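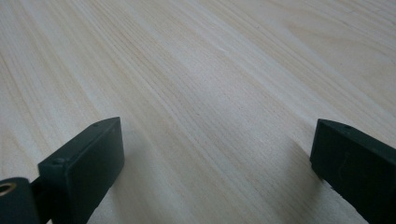
How do I clean a light wood-grain tabletop?

Wipe it with a soft cloth wrung out in warm water and a drop of dish soap, then go over it once more with plain water and dry it. Follow the direction of the grain. Streaks on a pale top are nearly always leftover soap, so use less than you think you need.

Can I use the same care for solid wood and for a wood-look surface?

For everyday cleaning, yes. For anything stronger, check what you have first. Solid unfinished pine takes in water quickly and should never be left damp. A coated top can take more wiping, but standing water can still get in at the edges and around any hole cut for cables. If you ordered from us, the surface type is printed on the packing slip next to the table name.

What size is the Lurnex folding table?

The top is 66 inches long and 20 inches deep. It fits along most laundry room walls and leaves space to stand in front of it. The Brilano is the longer of our two tables at 73 inches, with the same depth. Both come with the legs in a separate carton.

What is the round hole near the back for?

It's a cable grommet. People run an iron cord or a lamp cord through it to keep the cord off the work area. If you don't need it, a snap-in cover can be ordered from the spare parts page. Small socks do find their way into it.

What kind of basket works best on a folding table?

A plastic one with open sides. Air moves through the walls, the basket weighs very little, and any lint rinses out in the sink. Set it to one side of the table with the long side running front to back. It takes up less width that way, and you can reach all of it without leaning.

Should the basket go on the left or the right?

Put it on the side of the hand you pick up with. Most of our customers end up with the basket on the left and the folding space on the right, but there's no rule. What matters is that the cloth travels in one direction – basket, table, finished pile – and doesn't cross back over itself.
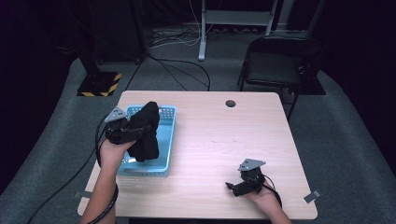
Keep the finished pile off the folding space too. A shelf or a second basket next to the table works fine, and you get the full width for sheets and towels.

How do I fold black clothes without covering them in lint?

Wipe the table before you start and fold dark items first, ahead of the towels. Shake each piece once over the basket, lay it flat, and smooth it from the middle outward. A pale table helps here, as you can see any fuzz that lands on it. Turn black T-shirts inside out before washing and there will be less to deal with later.

Can I stick tape or markers to the tabletop?

You can. Gray cloth tape or painter's tape at the corners is handy for marking where a basket goes or for holding down a cover. Don't leave it on through a hot summer, and peel it back slowly at a low angle. If it leaves glue behind, rub the spot with a little cooking oil, wait 20 minutes, and wash it off with soapy water. On unfinished wood skip the oil and use a plastic scraper.

How do I get rid of light scuffs?

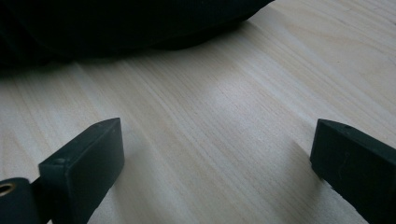 Start with a dry microfiber cloth. A lot of marks are only dust or rubber that has rubbed off on the surface, and they lift with a bit of pressure. If that doesn't work, try a clean white eraser, again going with the grain. Real scratches on solid wood can be sanded with fine paper. Don't sand a coated top – you'll go through the pattern.

Will sunlight change the color?

Pale wood turns a little more yellow over time. Move the basket or anything else that stays on the table every few weeks so you don't get a lighter patch underneath.

Do you sell replacement baskets and covers?

Grommet covers are kept in stock by Istitz, our parts supplier. Baskets come from Vlachou and are restocked in March and September. Send us the table name and a phone photo of the part you need, and we'll reply with the price and shipping cost.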